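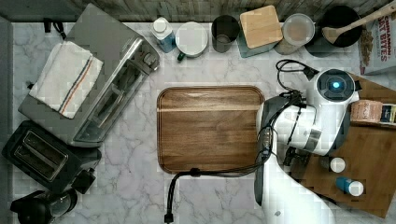
The Second Sunday at Cluvel

I was in the van by seven, which is early even for me, and I'd already lost the sermon.

I don't mean it had gone out of my head (that happens most weeks and you learn to look thoughtful while it comes back). I mean the paper. Six sides, written out properly for once, and I could see in my mind exactly where they were, on the arm of the settee with my reading glasses on top. I was past the reservoir by then. If I turned round I'd miss the start at Silar, and Silar like to start on time so they can be home for the bowls.

So on I went. The van is called Javier, it says so on the back doors in my predecessor's lettering, and it has a heater with two settings, off and Sahara. I put it on Sahara and tried to preach to the windscreen.

I've been a local preacher for most of my grown-up life. I do Silar at half past nine and Cluvel at eleven, and in between I eat a sausage roll in a lay-by. It was meant to be about the lost coin, the woman with the broom. I'd found a really good bit about brooms. Could I remember it? I could remember that it was good.

Silar went all right. They're kind there. I said what I could about the woman and her lamp, and when I ran out I gave them an extra hymn, and they sang it at the speed of a removal lorry going uphill. Old Mr Penhale shook my hand at the door and said it was nice and short. I decided to be pleased.

Cluvel was another matter, because that morning Cluvel had Brisa Tlapale in it.

She was our new superintendent and I hadn't met her yet. I'd had two emails, both very friendly, and in the second she said she'd like to come and sit at the back somewhere one Sunday, no need to do anything special. Well! You try not doing anything special after that. It was the reason I'd written the thing out in the first place.

I knew her straight away. She had a yellow raincoat on and she was crouched on the vestry floor with her arm down the back of the amplifier.

"Is it always like this?" she said.

"Like what?"

She pressed something and the whole chapel hummed, a low sort of moo that I felt in my fillings.

That was the Usonance. We'd had it put in two winters before for the hearing aids, all grey boxes and little green lights, and it cost us £3,730, and I know the figure because it was on a poster in the porch for a year and a half with a felt-tip thermometer beside it. When it works you can hear a pin drop from the gallery. When it doesn't, it moos. Usually Derek gives it a thump but Derek was in Portugal.

"I used to do sound for a dance band," said Brisa Tlapale, from behind the cupboard. "Hold this."

I held it. I still don't know what it was. There were people coming in by then, I could hear the inner door going and Maureen starting up on the organ with the soft thing she plays when she hasn't decided what she's playing. And I suppose it was having both hands full and nowhere to look that made me say it.

"I've left my sermon on the settee."

"Have you?" she said. "Try that switch. No, the other one."

The moo went up an octave and stopped.

I said I'd written it out specially. I said there was a bit about brooms. She got up and wiped her hands on the yellow raincoat, and asked me what I'd lost lately, apart from that.

I said my reading glasses.

"And?"

Now, I'm a talker, you'll have noticed, and people who talk as much as I do can generally go years without being asked anything. I stood there with the little grey box in my hand. I thought about it. And what I said, in the vestry at four minutes to eleven, to a woman I'd known for the length of a hymn, was that I'd lost my brother in July and hadn't told anyone on the circuit because we hadn't spoken since Mum's funeral and I didn't feel I'd earned the casseroles.

She didn't pat me. I was grateful for that. She took the box off me and put it back on its shelf, and then she said, "I'm not saying preach that. I'd like to hear about it, though, afterwards, if you'd tell me."

I didn't preach it. I want to be clear, in case you think this is going to be one of those stories. I went up the steps and read the lesson and told them about the woman who swept her house, and I said I'd always thought of her as cross. Banging about with that broom, cursing the children. But it could be she was frightened. It could be she'd gone a good while pretending the coin wasn't missing, counting to nine and saying ten, and then one night she lit the lamp. I hadn't written any of that down. It took me about as long as it takes to say, and then there was a gap, and in the gap you could hear the rain on the roof and somebody's stomach, and the Usonance keeping perfectly quiet.

Then I announced the wrong hymn. I said 184 and Maureen played it, bless her, and it was a Christmas one. We'd got as far as the second verse before anyone under seventy looked up. Brisa was singing alto.

It was tea afterwards, and a lemon cake that had sunk. She had three people round her wanting to talk about the car park. I washed cups for a bit. When I'd run out of cups I went and sat in Javier with the door open, and presently the yellow raincoat came across the gravel with two slices in a paper napkin and climbed in on the passenger side and moved my road atlas off the seat.

"What was he called?" she said.

I turned the heater off so I could hear myself, and told her.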